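티켓 #663
제목: 왼팔이 접시 테두리 앞에서 멈춤 (플래너는 "성공"이라고 주장)
구성 요소: Vultow 플래너 / 파지 후보 생성
등록: Ruan Rampersad
담당: Xolani Molefe
상태: 재현됨 → 수정 검토 중

증상
포크와 숟가락이 담긴 흰 접시를 초록 쟁반으로 옮기는 작업. 왼팔이 접시 가장자리까지 내려간 뒤 그대로 서 있음. 로그에는 GRASP_OK가 찍히고, 그리퍼는 닫힌 적이 없음. 오른팔은 이 작업에서 대기만 하므로 용의선상에서 제외.

재현
40회 중 23회. 절반을 넘겼으니 이제 "가끔"이라는 표현은 쓰지 않기로 함.

시도한 것
1) 재부팅. 예의상 했음. 변화 없음.
2) 핸드아이 캘리브레이션 재실행. 오차는 정상 범위, 내 오후만 사라짐.
3) 식기를 빼고 빈 접시로 실행. 멈춤 없음. 여기서부터 수상함. 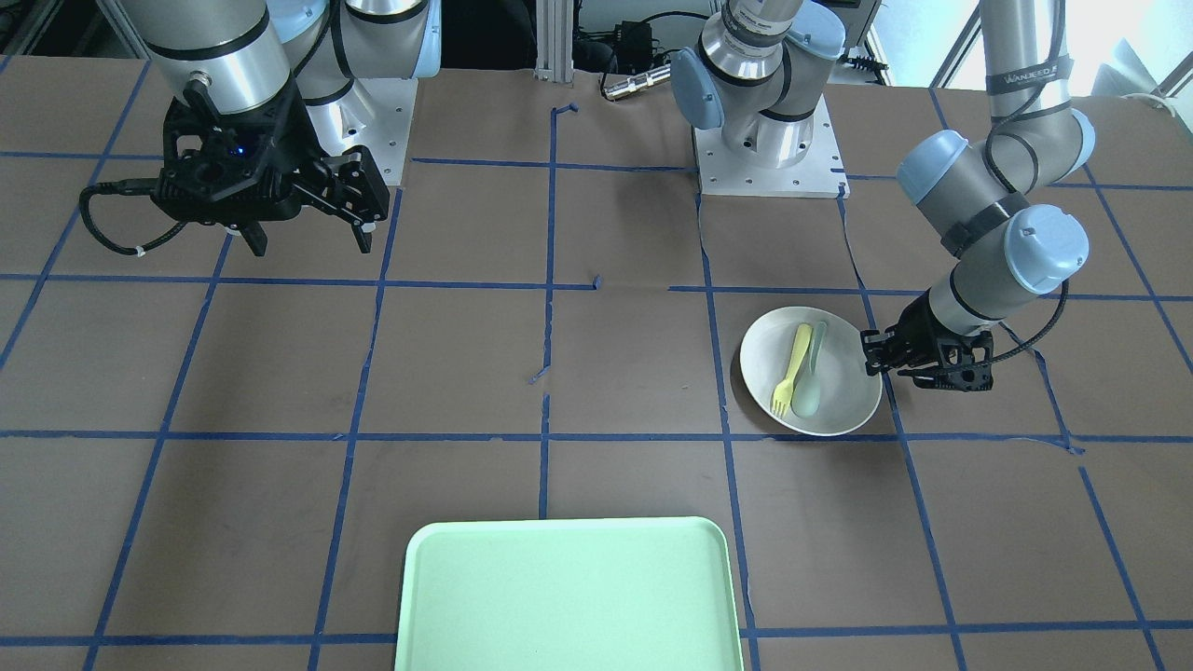 Xolani 댓글
인식 쪽 출력을 열어 봤습니다. 접시와 식기가 한 덩어리로 분할되면서 파지 높이가 테두리가 아니라 숟가락 손잡이 기준으로 잡힙니다. 플래너는 그 높이에 도착하면 할 일을 다 했다고 믿고, 닫기 명령은 700 ms 타임아웃에 걸려 조용히 버려집니다. 경고 레벨은 DEBUG입니다. 제가 8월에 그렇게 바꿨더군요. 커밋에 제 이름이 있습니다.

Ruan 댓글
이름은 못 본 걸로 하겠습니다. 격자 테이프가 삐뚤어서 그런 것 아니냐는 의견이 Killadley 채널에 올라왔는데, 플래너는 테이프를 읽지 않습니다. 테이프는 사람 보라고 붙인 겁니다.

조치
- 접시 마스크에서 식기를 분리하고 테두리 높이를 따로 추정
- 타임아웃은 ERROR로 승격, GRASP_OK는 그리퍼 폭을 확인한 뒤에만 출력
- 패치 브랜치: ngcobo/rim-height

남은 일
같은 조건으로 40회 다시 돌리고 결과를 여기에 첨부. 그 전까지 닫지 말 것.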